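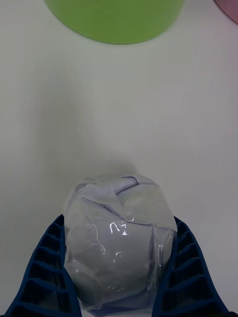

Green round piece, wrapped bundle, white tabletop

Print this page | E-mail this page

Flerkon Muon Counter, two-paddle set
Jivodard part no. F-153

Cosmic ray counter for teaching labs and small research groups. Two plastic scintillator paddles, two phototubes, one coincidence box, cables. Plug in, set the voltage, count muons. Ships from our Brutasia shop.

Page updated October 6, 2018. Prices good until we change them.

What it does

Detects charged particles going through both paddles, mostly muons made up high in the atmosphere by cosmic ray showers. Stack the paddles and you get a telescope. Tilt the telescope and you get the angle dependence, the usual cosine squared lab. Put it in the basement and the rate drops. Put one paddle on top of the other with a gap and work out the solid angle yourself, students hate this part but it is good for them.

Expect a few counts a second with paddles stacked flat and touching. Less with a gap, obviously. If you see hundreds, you have a light leak. See below.

It does not detect neutrinos. We get this email a lot. Neutrinos go through the paddle and you and the floor and leave nothing we can pick up in a thing this size. What you can do is the stopped muon lifetime, and a decaying muon gives off two neutrinos, so they are in your data in a manner of speaking. For the lifetime you need the timing option, the plain set won't do it.

Specs

Active area, each paddle: 195 mm x 153 mm
Scintillator: polystyrene base, blue emitting, wrapped and light tight
Phototube: one per paddle, end mounted
Working voltage: start at 700 V, adjust from there. Each tube comes with its own plateau sheet
HV supply: built into the box, both channels seperate
Discriminator: threshold by front knob, one per channel
Outputs: A, B, and A+B coincidence, TTL
Counter display: A, B or coincidence, front switch
Data: USB, shows up as a serial port, plain text lines

Timing option

Adds a clock board that stamps each pulse. Needed for muon lifetime, also handy for air shower work if you have two sets in different rooms. Can be fitted later but you have to send the box back, so order it up front if you think you will want it.

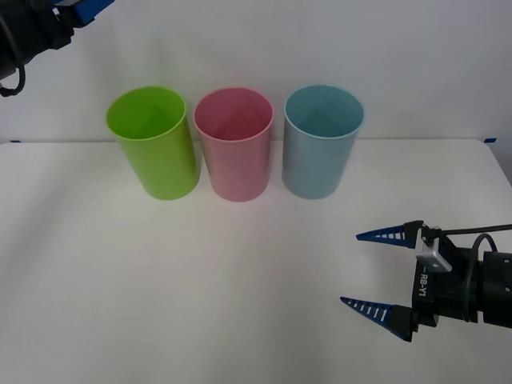
Lifetime runs take a while. Most muons go straight through, only the slow ones stop in the paddle and decay there. Figure on leaving it overnight at least, a weekend is better. Negative muons get captured some of the time so your number may come in a bit under the textbook 2.2 microseconds. Normal. Fit the exponential with a flat background term or the answer will be off.

Sheikh stand

Tilting frame for the two paddles, sold seperately. Aluminum, with a degree scale and locking knob. Holds the paddles parallel at three spacings. You can make your own out of lumber and plenty of our customers do. The Sheikh is just faster and the angle readout is better. Older Sheikh stands (before the June change) have the narrow slots and need the adapter clips, ask when you order.

Light leaks

Number one support call. Turn the room lights off. Rate drops a lot? Leak. Usually at the neck where the tube joins the paddle. Black tape, go around twice, try again. Do not open the wrap to have a look with the high voltage on, that is how tubes die and we don't cover it. HV off, wait a minute, then look.

Also, do not crank the voltage to get more counts. Past the plateau it is all noise. Use the sheet.

Price

Flerkon two-paddle set: $2000
Timing option: call
Sheikh stand: call
Replacement tube, matched: call, give us the serial off the base
School purchase orders fine. Outside the US, payment ahead, and you handle the customs paper.

Lead time varies. We build in batches and test every paddle pair before it goes out, if the shelf is bare you wait for the next batch. Email is quicker then the phone.

Manual comes printed in the box. Lab sheets for angle, altitude and lifetime included, copy them all you want for class.

Jivodard Instruments, Brutasia | Contact sales | Contact repair | Copyright Jivodard, all rights reserved | Back to top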